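Equipment Planning for Automated Work Cells
Unit 7: Budgeting for a Tabletop Sorting Station
Instructor: Genivaldo Lacerda 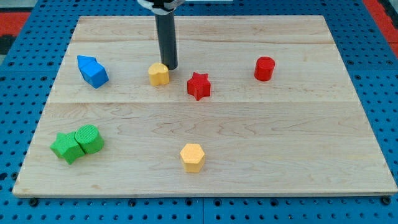
The purchase price of the arm is usually the figure that reaches the budget request first. Students should treat it as one line among several. A complete request separates capital items from recurring costs and states who will pay for each.

Capital items
Arm and controller
End tooling, with one spare
Work surface and mounting hardware
Test pieces in several shapes and colors
Guarding and emergency stop

Recurring costs
Service contract
Replacement tips and fasteners
Operator training, per person

Case for discussion: Cindport
Cindport planned a single station and obtained quotations from Tavares and Bullwood. The Tavares quotation was lower by $600 but left out mounting hardware, priced separately at $283. Delivery was quoted at up to 13 weeks, and the station was needed in March. Compare the two offers on total cost and on delivery risk.

Test pieces deserve their own line. Shapes that can rest on a side as well as upright place greater demands on the tooling, and a tool chosen for one shape may have to be replaced.

Required reading: Rogério Andrade's course notes on service contracts, sections 1 and 2.

Written budgets are due December 21, 2024.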